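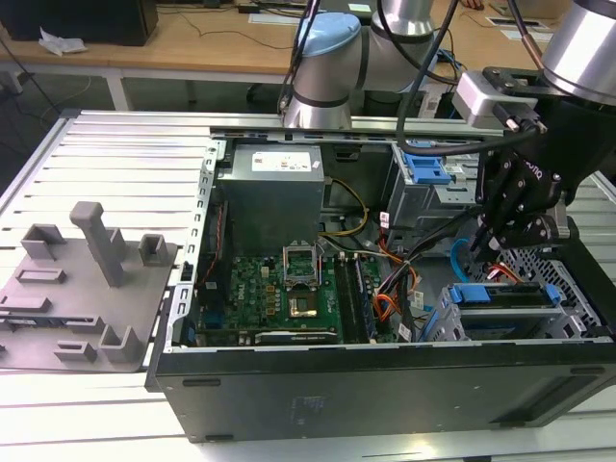
Dernière mise à jour de la page : 22 septembre

Appels à participation | Recherche | Robotique

Désassemblage robotisé de PC en fin de vie : nous cherchons des participants

Le projet Trasero recrute pour sa prochaine série d'essais. On fait vite, les créneaux partent déjà.

Le sujet : démonter des ordinateurs de bureau avec deux bras robotisés, composant par composant, à partir de gestes montrés par des humains. Processeur, barrettes mémoire, disque dur, alimentation, câbles. Pas de broyage – on veut récupérer les pièces entières.

Où on en est. Première version de la méthode : un programme écrit à la main pour chaque modèle de tour. Ça marchait tant que la tour était exactement celle prévue. Un câble qui passe ailleurs, un rail de disque d'une autre forme, et il fallait tout reprendre. Deuxième version, celle qu'on teste maintenant : le système apprend à partir de démonstrations, puis demande de l'aide quand il hésite. Corpus actuel : 2601 démonstrations, presque toutes faites par les gens du labo. C'est bien le problème. On a tous pris les mêmes habitudes, on attaque tous par le même côté, et la méthode apprend nos manies avec le reste. Il nous faut d'autres mains.

Ce que vous ferez

- guider les bras à distance pour extraire une pièce (processeur, disque, connecteur SATA)
- refaire le même geste à la main, sur une tour identique
- dire à voix haute où vous hésitez, on enregistre
- remplir un questionaire court à la fin
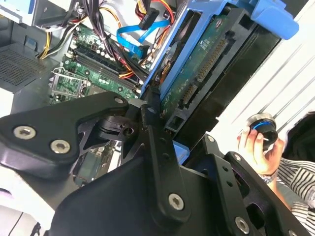 Le plus pénible pour l'instant : les connecteurs. Tirer sur une prise SATA sans emporter le fil, en tâtonnant entre la carte mère et la cage des disques, c'est un geste que tout le monde fait sans y penser et que personne n'explique pareil. Si vous avez déjà réparé des PC, votre façon de faire nous intéresse beaucoup. Si vous n'en avez jamais ouvert un, aussi. On veut les deux profils, moitié-moitié si possible.

Conditions

Avoir 18 ans ou plus. Bonne vue (lunettes ok). Être à l'aise en français ou en anglais. Pas de pacemaker, à cause de certains équipements de l'atelier. Aucune connaissance en robotique demandée.

Durée : 2 séances d'environ 60 minutes, à quelques jours d'écart. Pause au milieu. Indemnité de 30 euros par séance, versée par virement – prévoir un RIB.

Lieu : atelier Drestex, bâtiment Ritdale, rez-de-chaussée. Entrée par la cour, sonner à « Trasero ». Accessible en fauteuil.

Données : on garde les mouvements, les forces et la vidéo du plan de travail. Votre voix est transcrite puis effacée. Vous pouvez arrêter à tout moment, l'indemnité de la séance en cours reste due. Notice complète envoyée avec la confirmation, à lire avant de venir svp.

Pour s'inscrire : formulaire en ligne, rubrique « Participer », ou directement à l'accueil de l'atelier. Indiquez vos disponibilités, main dominante, et si vous avez déjà démonté un ordinateur (oui / non / un peu). Réponse sous quelques jours, parfois plus, on est peu nombreux à traiter les demandes.

Les personnes déja venues pour les essais avec la pince Aydoğan peuvent se réinscrire, le protocole a changé. Merci de le préciser dans le formulaire.

Manches longues et amples à éviter. Cheveux attachés.

Ce site utilise des cookies pour mesurer son audience. Accepter | Refuser | Personnaliser

À lire aussi
Trasero : ce que le robot demande quand il hésite
Stage – annotation de vidéos de démontage
Atelier Drestex : horaires et accès
Dons de vieilles tours, ce qu'on prend et ce qu'on ne prend pas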